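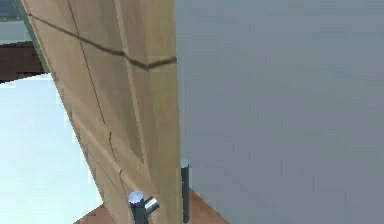
Lesia Lytvynenko - Clivden workshop notebook, Kulley build - Friday, late

Left off last time with the base driving straight and the arm refusing to home. The arm is fixed (bad crimp on the shoulder limit switch, my crimp, sorry Tharun) so tonight was a simulator night, and I got a lot further than I thought I would!

The door task first. I've been running Kulley up to the pale wood panel with the handles low down on the front, and the trouble is how close everything is. Once the camera is near enough for the gripper to reach, half the view is flat gray and the other half is wood grain, and the pose estimate has hardly anything to hold on to. It likes the shiny highlight on the left handle a bit too much. Every time the robot shifts, the highlight slides along the metal and the estimate slides with it. I turned down the weight on bright pixels and went back to using the dark groove across the wood as the main line to track. Much calmer. It still wanders when the wrist rolls, so the roll is clamped for now and I've left a note in the config.

Phúc wanted to know if the approach speed matters. It does, a lot. At the old setting the arm overshot in the sim by up to 5 cm, and with the slower ramp it settles before the fingers close. I don't believe the exact number, the joint friction is a guess until we measure it on the bench, but the direction is right and I'm keeping the slow ramp.

Then I spent way too long on Dameo (that's our planner, for anyone reading who hasn't been in since the rename). It kept throwing out perfectly good paths with "start state in collision" and I went through the arm, the base, the camera mount, all of it. It was the collision box on the mast. Helmut had made it fatter when we thought the battery was going up there, and then the battery went low and the box stayed fat. Back to the original width, and run 287 planned on the first try. I ran it again to be sure and then had a sandwich.

After that I moved on to the doorway, going from the reddish wood floor into the bathroom with the vanity.
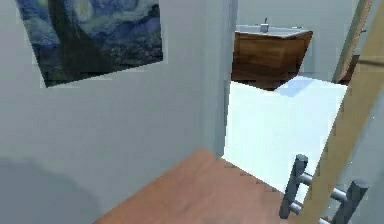
The white floor is a pain. It's so bright in the render that the floor segmentation gives up right at the threshold, and Kulley decides the world ends there and stops. Sensible of it, I suppose, but I'd like it to go in. Pulling the exposure down helps a little, and it makes the wood floor muddy, so then I lose the near side instead. I think the real answer is fixing the light in the bathroom model. Pavithra built that lighting setup and knows where the intensity is buried - I looked through 3 files and didn't find it.

Also the vanity looks like it's hanging a little above the floor. Could be meant as wall-mounted, could be a bad offset in the model. Either way the planner shouldn't treat the gap as free space, so I've put a solid block under it down to the ground.

The Starry Night print is giving me loads of feature matches, by the way. Great for localizing, and it makes the results look better than they are going to be in the shop, where the wall has a fire extinguisher and not much else. I want a run with the print taken out before anyone gets excited about the drift plot.

Bench stuff, quickly. The Kotian fingers (Pavithra's second design, with the wider pads) are printed and on the shelf above the drill press. 2 of the heat-set inserts went in crooked, so don't force the screws, I'll redo those. Tharun, I borrowed your blue hex key set and it's in the Kulley drawer. The left wheel encoder cable still needs strain relief.

To do next:
measure joint friction, shoulder and elbow
bathroom light, ask Pavithra
rerun the doorway without the print
unclamp wrist roll and see how bad it is
Helmut to check the other collision boxes against the current CAD

Logs are in the shared folder under June, and the config I ended on is the one with "slowramp" in the name. Please don't overwrite it, I haven't pushed yet.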